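Search the help pages Go All topics

Why is my electricity use so high in a small flat?

Nanna Overgaard

Good evening to all. I moved in spring to a flat with one bedroom and I live there alone. My bill for August says 469 kWh. In my old flat, which was larger, I never had such a figure, and there I also had a tumble dryer, which I do not have now.

I have written down everything that uses current. A fridge with a small freezer, not new. A hob and oven, but I cook little. A washing machine two times a week at 40 degrees. A laptop, a router, a television, some lamps (all LED). The hot water comes from a tank in the hall cupboard, with a switch that has a red light. There is also a Nokum fan heater of 2,000 watts, but in August I did not use it, naturally.

My neighbour says it is all the chargers and the small things which stay in the sockets. I have many of these, on several extension leads. Is it possible that they make such a difference? I would like to understand before I telephone the supplier, because the last time I waited very long and then they asked me things I could not answer.

Skarphéðinn Bisgaard

It is the chargers. Pull out everything when you go to bed and you will see. I did it and I pay less now.

Elaine Quintana

I must disagree with the answer before mine, in a friendly way. A telephone charger with nothing connected to it uses so little that you will not find it on a bill. A television on standby is also small if it is a modern one. Old things can be worse, for example a hi-fi with a heavy transformer, or a set-top box which stays warm all night. But to arrive at 469 you need something big.

The way I would do it, and did it in my own flat, is to read the meter late in the evening and again early in the morning, when you have used nothing in between. Turn off the hot water tank for this night. The difference is what your flat takes when it is asleep. Divide it by the hours. Mine was 148 watts, which was more than I liked - the fridge was the main part, and after that an old desktop computer that I thought was off.

148 watts for a whole month is a little over 100 kWh. So even a bad night figure like mine explains less than a quarter of your bill.

After this you can go through the leads one after the other. It helps to have all of it on a table and see what belongs to what, and to put a strip of tape with a name on each plug. The first two pictures have a white power strip on the table. 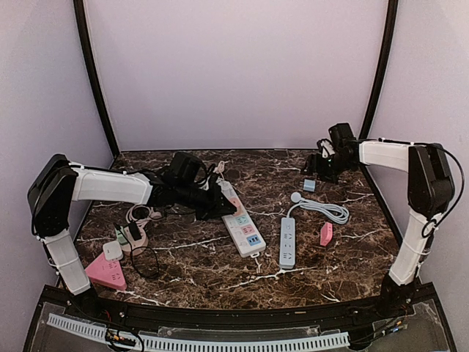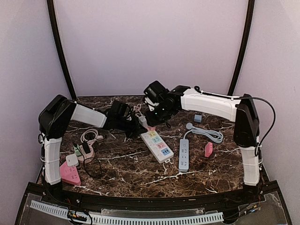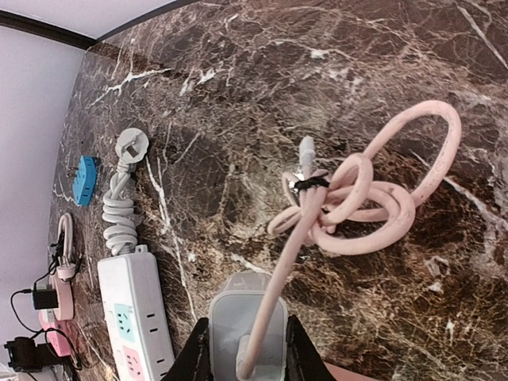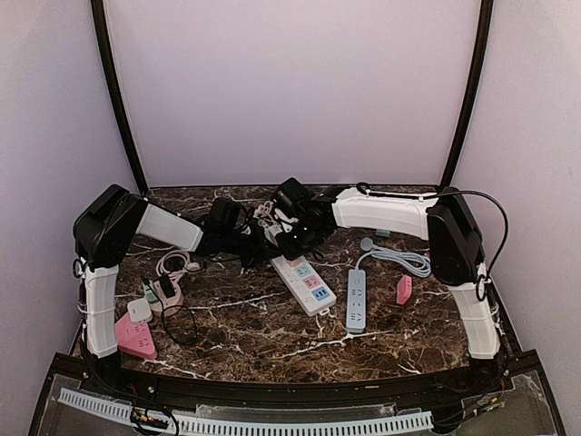 When the plugs have names, buy or borrow a plug-in energy meter. Our library lends one; perhaps yours does too. Leave it on the fridge for a full day, not one hour, as the motor goes on and off. If the fridge takes more than 1.5 kWh in a day for a small model, look at the door seal and at the ice in the freezer part.

One more thing about the extension leads, although you did not ask. Do not put the fan heater on any of them in winter. It should go in the wall socket directly. And please do not connect one lead into the end of another, I have seen a socket become brown from this.

Angus Ngata

I think the tank in the cupboard is the thing. You write that it has a switch with a red light. Is this light always on? Many of these tanks have a heating element of 3 kW, and if there is no timer it will heat the water at every hour that it cools. Also if the thermostat is broken it can heat much too long, and then the water from the tap is very hot. Is yours very hot? In this case leave the switch off and let an electrician see it.

I had a similar flat. There was no jacket on the tank and the cupboard was so warm that I dried my towels in it. I bought a jacket and a timer was fitted, two hours early in the morning, and the next bill was much more normal.

Please also compare the number on your meter with the number on the bill. There are sometimes two meters side by side in the entrance, and mine was for a time exchanged with the flat above. And look if the reading has an "E" beside it, because then it is only estimated and you can send the true one.

Nanna Overgaard

Thank you very much to all three. The light is always on, yes, and the cupboard is warm also in the night. I will do the reading on Saturday with the tank off and then write here the result. The bill has no "E".

Related

Hot water tank makes a humming noise at night
Can a tenant ask for a timer on the immersion heater?
Kulovow fridge freezer, ice on the back wall
How to read a meter with two rows of numbers
Hafstein thermostat goes back to 21 degrees by itself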